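Counting Grebes from the Shore: What a Fixed Watch Point Misses

Student project report by Hanne Egilsson and Gavin Crichton
Supervisor: Bergþóra Arnardóttir

Background

Great crested grebes have nested at the south end of Grollholm lake for as long as the local bird club has kept notes. The club counts them every April from one spot, the bench at the Redton boat ramp. We wanted to find out how much of the nesting area can be seen from that bench, and whether a second watch point would change the totals.

Method

We used two watch points. Point A was the bench. Point B was the gravel spit on the Hedegaard side, which faces into the reeds. One of us sat at each point for the same two hours after sunrise, and we traded places on the next visit. We made 29 visits. Each of us wrote down adult birds, nests with a bird sitting, and any chicks riding on a parent's back. We did not talk by phone during a watch, so that one person's sightings would not affect the other's.

The reed bed was drawn onto a map with a grid. For every square we noted whether open water, reed edge, or neither could be seen from each point. Nobody entered the reeds, and we kept the canoe on shore until nesting was over.

Results

Point A gave a good view of open water out to 500 meters. Feeding birds and pairs in display were easy to follow from there. It was poor for nests. Most of the reed edge faces away from the bench, and a sitting grebe is low and flat and looks a lot like the nest it is on.

Point B had fewer adults in nearly every watch but more nests. On windy mornings the numbers from B dropped, as the reeds moved and the birds stayed in behind them. Rain made little difference at either point.

Coots were a problem for both of us early on. We went back over the first two visits and marked any nest where the species was in doubt. Those nests are left out of the totals.
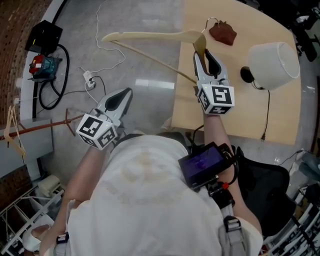
Redton, January 23, 2026

Discussion

The April count is still useful as a record of adults on the water, and we would not move it. For nests, a watch from the spit should be added. Our map only covers the south end. The north inlet has reeds too, and we did not have time for it.

We thank Nadiia Hrynyshyn for the use of her telescope and Bjarke Stougaard for letting us cross his field to reach the spit. Copies of the map and the watch sheets are kept with the biology department.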